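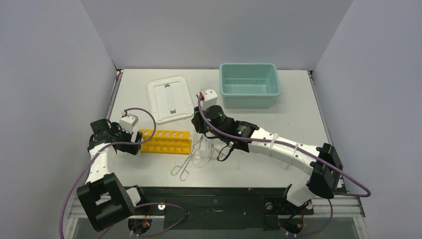
Two-arm bench: status for October

The booth at the Fletidstead workshop is in regular use again. The walls and the mounting rail are unchanged from the last issue. What has changed is the cabling, the object set and the way we log a run, so those are covered below. Anyone booking the bench should read the part on cables before powering up.

Cables. Both purple leads now start at the white module on top of the gripper. The left one makes a large loop above the bench before dropping beside the arm. The right one is tied along the upper arm with small white cable ties and swings wide past the elbow. Please leave that slack alone. An earlier attempt to tie the right lead tight at the elbow pulled the connector out at full extension, and the fault took an evening to find. If you replace a tie, trim the tail flush and turn the head away from the joint. Do not add ties to the left arm until Bogumił Baran has finished measuring bend radius on that side.

Object set. The current set is the yellow test tube rack, the wire tongs, the small glass beaker, the mint-green basin and its neighbor, the translucent lid. Glass is new this month. The beaker is hard to pick out against the white top, and the overhead detection loses it often enough that we have stopped relying on it for the final approach. The right wrist camera does better at short range. Lighting changes are on the list, but a darker mat will be tried first, being cheaper.

Grip force. The Pudeck config file now has separate limits for glass and plastic. Load the glass profile by hand; it is not selected automatically. Closing speed is held to 15 mm/s in that profile. Wire tongs remain the least reliable pick. They lie low, the loop flexes, and the fingers tend to close on one leg only. A pick from the bend end is the better starting point.

Logging. Runs go to the Mirkidine folder on the shop machine, one subfolder per session. A full session is 200 attempts, with a pause of 5 minutes at the halfway mark for the motors to cool. Note the profile name in the header line. Three sessions from last month had to be discarded for lack of it.

Rail bolts. Check them with the short hex key before each session. The key lives in the Kramer drawer and should go back there.

Still open: a strain relief for the right base connector, a printed stop to keep the lid from sliding, and a second emergency switch within reach of the left side. The stop is drawn and needs printing. Bench bookings are on the sheet by the door, evenings after 7:00 preferred.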